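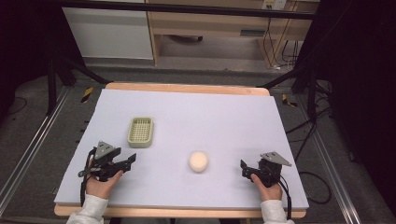
Foam board on the table, sponge ball right of center, small basket behind it and to the left.

Foam board as a table cover: what holds it down?
Surfaces and Storage > Work tables

bjarke_b
Posted 8:14 am
I have a light wooden table with a finish that marks easily, so I put a sheet of foam board over it. The board is a very pale lavender, close to white. It covers most of the top and leaves a strip of wood showing at the far side and at the near side. I would like to keep those strips, as I clamp a lamp there sometimes.

Two questions.

1. The board slides when I lean on the front edge. Tape works but pulls at the finish when it comes off. What holds foam board to lacquered wood and lifts away cleanly?

2. The round sponge ball rolls off if the board has any slope in it. I keep it in the little plastic basket, the beige-green one with the grid bottom, but the rim is low and the ball sits proud of it. Is there a better tray in that footprint?

Bjarke Brøndum

lleucu_p
Posted 8:52 am
Shelf liner, the open-weave rubbery kind. Cut it an inch smaller than the board on every side so it doesn't creep out. No adhesive at all. Mine has been under a Stotex sheet since February and hasn't marked the table.

Check your finish first. Put a scrap under something heavy, in a spot that doesn't show, and leave it for a few weeks.

gronow_bench
Posted 9:30 am
I would not use shelf liner on lacquer. The soft kind can react with the finish and leave a waffle print. I had to sand out a patch 6 inches across. Thin cork sheet, glued to the board and not to the table. It grips well enough for anything short of sawing.

lleucu_p
Posted 9:41 am
That depends on the liner. PVC will do it. The silicone type won't. I should have said which one.

gronow_bench
Posted 9:47 am
The packaging rarely says which one it is. I still say cork.

ynyr_p
Posted 11:05 am
Cork adds weight on one side only, and if you glue it with anything water-based the board will curl toward the glued face as it dries. Spray adhesive, light coat, weight it flat overnight.

On the second question, that basket looks like a soap dish to me. If it is one, the grid is there for drainage and the rim only has to stop a bar of soap. A ball wants either a ring or a taller wall. A jar lid with the liner pressed out will do. So will a slice of cardboard tube.

tonantzin_o
Posted 12:20 pm
Disagree on the jar lid. Sponge stays damp on the underside if it sits on a solid base, and then you get the smell. The grid is the useful part. Keep the basket and drop a ring inside it. The ball then rests on the grid with air under it and can't climb the rim.

I did this with a Zikero soap dish and a ring cut from drain pipe. Sand the cut edge or it will snag the sponge.

ynyr_p
Posted 12:34 pm
Only matters if the ball is used wet. Bjarke, is it?

bjarke_b
Posted 1:10 pm
Sometimes. I dab paint and glaze with it and rinse it after. The peach color hides very little, so I know when the rinse was poor.

The ring sounds right. I have pipe.

For the board I am inclined toward cork, but I want to be able to flip it when one face gets dented, and cork on the back ends that.

gronow_bench
Posted 1:26 pm
Then glue the cork to a second thin board and lay the good one on top. Two boards, binder clips at the corners. More height, and the clips get in the way of your sleeves.

lleucu_p
Posted 1:38 pm
Or silicone liner, which is loose and lets you flip whatever you like.

eifion_p
Posted 3:02 pm
Before any of that, check the table for level. A sponge ball is light and soft and has plenty of grip. If it rolls on its own, the slope is more than you think, or the board is bowed. Lay a straightedge across both diagonals. If the middle is high, turn the board over and put books on it overnight. If the table is out, shim a leg.

Don't wipe paper-faced foam board with a wet cloth either. The facing swells and the bow comes back. Zivum sells a plastic-faced sheet that takes wiping. It is slicker, so you are back to the first question.

bjarke_b
Posted 5:45 pm
Straightedge done. Table is level. Board is high in the middle on one diagonal, low on the other, so it has a twist. It is under books now.

I have ordered silicone liner and will test a scrap on the underside of the table first. Cork is the fallback.

gronow_bench
Posted 5:58 pm
Reasonable. Post the underside when you lift the scrap.

tonantzin_o
Posted 6:15 pm
Cut the ring a little lower than half the ball, or you'll have to pinch it to get it out.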